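Soup in Provport: What People Cook, and Who Taught Them

Project report, Food and Local History module
Santeri Saarinen

Introduction

I grew up in a house where soup meant one thing, my grandmother's pea soup, and I assumed every other family in Provport ate it too. Then I moved into a shared flat on the Laltari side of the river and discovered that my flatmates had never touched it. One of them had a barley soup with dill and sour milk that I still think about. Another put apples in hers! So when we were asked to choose a local food topic I had mine before the seminar was over.

The report looks at which soups are made at home in Provport and Laltari, where people learned them, and whether they follow anything written down. I left out restaurants and school dinners, although both would make a lovely project for someone else.

How I collected the material

I used a short paper questionnaire with six questions, left at the library, the swimming baths and the bakery on Vakulenko Street through October. I got 184 forms back. Some were blank on the second side, and a few had been filled in by children (one favourite soup was "crisps"), which left 167 that I could use. The bakery forms were by far the chattiest, with arrows and extra notes up the margins, and one had a butter stain right through the question about stock.

I also did 14 longer interviews, mostly in people's kitchens. I asked each person to talk me through the soup they make most often, from shopping to serving, and I wrote down quantities in whatever unit they used. This gave me cups, handfuls, "the blue jug" and, twice, "until it looks right".

What people cook

Root vegetable soup came up more than anything else in the forms, in every age group. I had expected fish to win in a harbour town. Fish soup was popular with the over-sixties, but younger people often wrote that they loved it and only ate it at their parents'. Price was the usual reason, followed by bones.

The Laltari forms were full of grain. Barley, buckwheat and broken rye all turned up, cooked in the pot until the soup is thick enough to hold a spoon upright for a moment. On the Provport side people thicken with potato, and feel strongly about it. I was told by one retired tram driver that barley in soup is "breakfast in the wrong place".

Serving was something I hadn't planned to ask about, but it kept coming up and I'm so glad it did. Thick grain soups go into wide bowls with the topping in the middle. Thin fish soups are served in deeper ones, and several people told me that the broth should be drunk from the bowl at the end. Bread goes on the side in Provport. In Laltari it is torn and put in first. 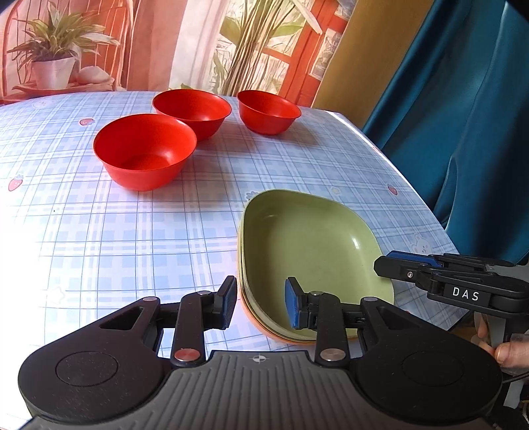
Figure 1. Red bowls, with a stack of squarer bowls in front.

Who taught them

Grandmothers, of course, but fewer than I'd guessed. A good share of the younger people had learned from a flatmate, a partner or a partner's mother, and this is how soups seem to cross the river. The apple and celeriac soup my own flatmate makes came from Hurkuslow, where her aunt lived, and it has now reached at least four kitchens that I know of (mine included).

Older cooks were more likely to have learned by standing next to someone. They often couldn't give me amounts at all, and cooking with them was the only way to find out. I weighed one person's "small handful" of pearl barley and it came to nearly a full cup.

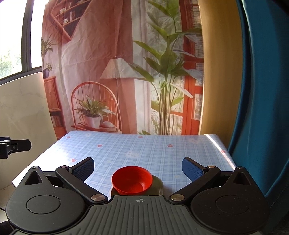

Figure 2. Red bowl over an olive-green plate.

Written recipes were rare. Where they did exist they were usually incomplete, a list of ingredients with no method, on the back of an envelope or inside a cupboard door. I found 2 handwritten notebooks, both kept by women who had moved to Provport for work and wanted the soups of home to hand. One of them has a whole page on how to rescue an over-salted broth, and I have copied it out in the appendix.

Not every soup is treated as a meal. Beetroot soup, served cold, was described several times as something to put out with other dishes so that people can help themselves. Mushroom soup was a starter for some and a sauce for others, poured over potatoes.
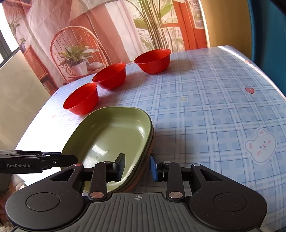 What I would do differently

I'd start earlier in the year. October is soup weather, so I heard a lot about thick winter soups and very little about sorrel or nettle, which two of my interviewees said were the ones they really look forward to. I would also leave forms at the Laltari market, as my Provport side is much better covered.

The question "Where did you learn this soup?" needed more space. People ran out of room and stopped just as it was getting interesting.

Thanks

Thank you to everyone who filled in a form, and to the people who let me into their kitchens and sent me home with a jar. The pea soup recipe is on the last page of the appendix, with my grandmother's permission and her corrections.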